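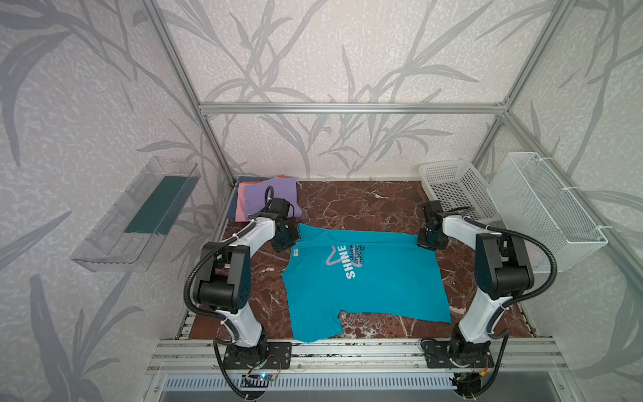
Kusum Srivastava wrote in to tell me that I am a snob about clothes, that most people have neither the time nor the money to care how a seam is finished, and that if a T-shirt lasts a summer it has done its job. She was replying to my grumble last month about the "forever" range at Prarnero, and she put it more politely than that, but not much.

Filed under: Opinion > Clothes & Spending

I have been thinking about her letter on and off since, mainly while ironing, and I think she is half right. Where I part company with her is over what we have been sold in place of the cheap summer T-shirt, namely the expensive one that makes promises.

Take Prarnero. The basic tee in the forever range costs 40 pounds. The swing ticket says it is made to be handed down. I bought one in September, wore it in turn with everything else I own, washed it as told, and by the spring the neck had gone wavy and there was a hole near the hip where it rubs on my belt. I wrote to them. They replied that small holes are a natural part of the life of cotton and offered me a discount on another.

Now, I own a shirt from a market stall that cost 7 pounds, bought so long ago that I can't remember the town. It has a faded picture of a lighthouse on it and it is in better shape than I am. I don't claim this proves anything. One shirt is luck. But so is one shirt that falls apart, and the point is that I had no way of telling, standing in the shop, which kind of luck I was paying for. The price certainly didn't tell me.

Price used to be a rough guide, or so my mother believed. She would turn a sleeve inside out at the till and look at it while the queue built up behind her. I was mortified. I do it myself now, and I am not sure I learn a great deal, as I don't really know what I'm looking for beyond loose threads. A thick cloth may bobble. A thin one may go on for years. Shop staff, if you ask, will tell you it's lovely quality, and I expect they have been told so themselves.

What annoys me is the language. Fortin has a page on its website about the "wear story" of each garment. Kimia will sell you a repair kit for 50 pounds, in a tin, with two needles and some thread -- more than the jumper it is meant to mend. Somebody in an office has worked out that people feel bad about throwing clothes away, and that the feeling can be charged for. We still throw the clothes away. We have merely paid extra to feel better on the way to the bin.

I am just as doubtful about the apps. A friend talked me into trying Kodix, where you log everything in your wardrobe and it works out the cost of each wearing. I gave up in the sock drawer. When I last looked, the page for the most popular T-shirt on there had 3792 comments, and those I could bear to read were mostly people congratulating each other on having bought it. Hardly any of them had owned it for a full year. You can't review how long a thing lasts in the week it arrives, though plenty of people seem happy to try.

Kusum's other argument was that slogans and prints are the real waste, as they date so fast, and that if everyone bought plain we'd all keep our things longer. I don't believe this one at all. The shirts people hang on to, in my experience, are the daft ones: the charity run, the band that split up, the cheerful motto bought on holiday. They get demoted to painting and then to sleeping in, but they stay in the house. Plain white ones are replaced without a thought. I have never seen anyone get sentimental over a three-pack.

So what would I like? A date would be a start. If a firm says a shirt will last, let it print how many years on the label and give the money back if it doesn't, with no letter about the natural life of cotton. We expect that of a kettle. I asked Prarnero whether they would consider it and had a reply thanking me for my passion.

Until then I shall go on buying cheap, washing cool and drying on the line, and Kusum may call me whatever she likes. The Prarnero shirt is under the sink with the dusters. It isn't very good at that either -- it leaves fluff on the glass.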